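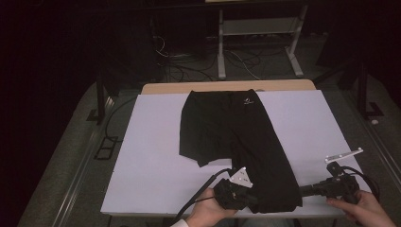

Folding by gripper at Gistcombe. The black garment lies on a white board, with a hand-held gripper at each side of its lower end.

The open day at Gistcombe starts at 10 in the morning, and by a quarter past there is a line at the folding table. Visitors have walked past a conveyor and a display of motors to get to it. They want to see somebody fold laundry.

The person folding does not touch the cloth. All of the work is done with two black grippers, one in each hand, and each one trails a cable. The operator squeezes and the jaws close. When the operator lifts, a pinch of fabric should come up with them. What the grippers do is recorded and used later to train a robot arm that has the same kind of fingers.

Derek Penrose runs the project, which is called Farora. He spent 18 years in commercial laundry before he moved into automation, and he still talks like a laundry man. He says sheets and towels are mostly a solved problem. Big plants have had machines for flat goods for a long time. Clothes are harder, and pants are near the top of his list.

"A towel has four corners and you know where they are," he said. "Pick up a pair of pants by the wrong spot and you have a different shape every time."

Farora has collected 4,000 folds so far. Penrose wants a good many more before he trusts the arm with a mixed basket. Each fold is stored as a separate file, and a second person checks it before it goes into the training set. Folds that go wrong are kept too, under their own label, so that the software has a record of what a bad grab looks like.

Dark clothing gets extra sessions. Black fabric gives a camera very little to work with, and a crease that a person can feel right away may hardly show up in a recording. The team tried several table coverings and settled on a plain white board, which makes the outline of the garment easier to pick out. The lighting is still being argued over. Penrose likes it low. Two of his engineers want it brighter, and they said so in front of the visitors. 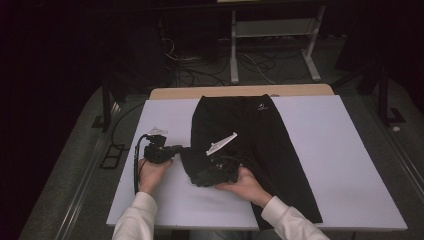
Getting hold of a trouser leg is the part that takes practice. If the jaws close too high they get nothing, and if they push down too hard they drag the whole garment along the board. New operators train for 7 hours before their folds are counted. Most of that time goes to single motions, such as lifting a hem or laying one leg over the other.

Visitors were allowed to try it at a second table after lunch. The sign-up sheet filled quickly. A retired tailor from the next town got a decent fold on his second attempt and then stayed to watch everyone else. A boy in a soccer jersey took his turn with a dish towel and rolled it into a ball, and he asked if that counted. He was told it would go in with the bad grabs.

My own try was slow. The grippers are light enough, but it is strange to work without any feeling in the fingertips. I kept leaning in to see whether I had caught the cloth. I had one leg folded over the other when the waistband slid off to the side, and I had to start again. The operator next to me finished two pairs in that time.

The arm itself had its demonstration at 2 o'clock in the next room. It folded a gray T-shirt, stopped, and folded another. The third shirt came out with a sleeve hanging loose, and a technician reset the table by hand. Pants were not on the program. Penrose said the arm can manage them on a good day, and he would rather show something that works.

Two companies are waiting on the results. Galli, which rents out work uniforms, has supplied much of the clothing used in the sessions. Putanen makes sorting equipment and wants to place an arm at the end of one of its lines. Neither has signed for a finished machine.

The next block of recording begins in December, with a target of 500 folds on dark pants alone. Gistcombe is looking for paid operators for those sessions. No experience is needed, and a sheet for names was still on the front desk when the doors closed at 4.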